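Vehicle registration statistics

Suryani Krishnan
2024-05-15

Vehicle registration statistics are counts of motor vehicles entered on an official register during a stated period, usually a calendar month. They are used by manufacturers, dealers, lenders and tax offices as a measure of demand for new cars. A registration is recorded when a vehicle is first given a plate and a keeper. It is therefore a different event from a sale, although news reports often treat the two as the same.

Terminology

The term "new registration" covers a vehicle that has never before appeared on the register. A "re-registration" records a change of keeper or the return of a vehicle that had been taken off the road. Most published tables exclude re-registrations. Imported used cars are handled in different ways: some registers list them as new entries, while others place them in a separate table.

Retail registrations are those made in the name of a private buyer. Fleet registrations are made in the name of a company, rental firm or public body. The point at which a business becomes a fleet varies by register. In the Zurkthorpe tables, a business with fewer than 20 vehicles is counted as a small business buyer and appears in a column of its own.

Method of collection

Records are normally created by the dealer, who submits the vehicle identification number, model code, fuel type and keeper category. The registering office checks each record against the type approval list and returns those that do not match. Corrected records are added to the month in which the vehicle was first submitted, so early totals may be revised. The Zurkthorpe office publishes a first estimate nine days after the end of the month and a final table after 13 weeks.

Model codes are a common source of error. The Nimau Malard, a small hatchback, was for several years entered under two codes, one for the original body and one for the longer version. Older tables list the two as separate models, and its ranking in those years is lower than its combined total would suggest. 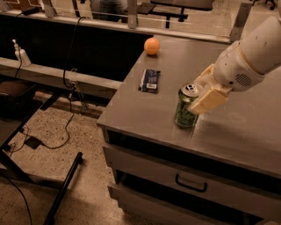
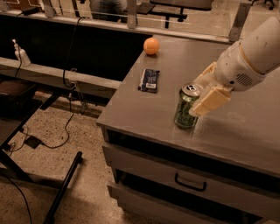

Seasonal patterns

Registrations are seldom spread evenly across the year. Where the plate shows the year or half-year of issue, buyers tend to wait for the new series, and the month before a plate change is usually weak. Comparisons are for this reason made with the same month of the previous year. Under the Zurkthorpe system the new series begins in October, and that month has accounted for nearly 20 percent of annual registrations.

Short-term movements can also reflect supply. A delayed shipment may move several weeks of deliveries from one month into the next without any change in orders.

Pre-registration

Pre-registration is the practice by which a dealer registers an unsold vehicle in its own name, often to meet a quarterly target. The vehicle is later sold as used, commonly at a reduced price and with very low mileage. The practice raises the published total for the month and lowers the figures that follow. The Sitompul method, used by some analysts, adjusts for this by removing any vehicle that changes keeper within 90 days of first registration. Critics of the method note that it also removes a number of genuine private sales, including vehicles passed between members of the same household.

Uses

Lenders use registration tables when setting the expected future value of a leased car. Parts suppliers use them to plan stock, and local authorities consult them when estimating demand for parking and charging points. Market share, expressed as a percentage of all new registrations, is the figure most often quoted by manufacturers in public statements.

See also: Dealer network; Residual value; Type approval; Vehicle identification number

Last updated: October revision of the Zurkthorpe tables not yet included.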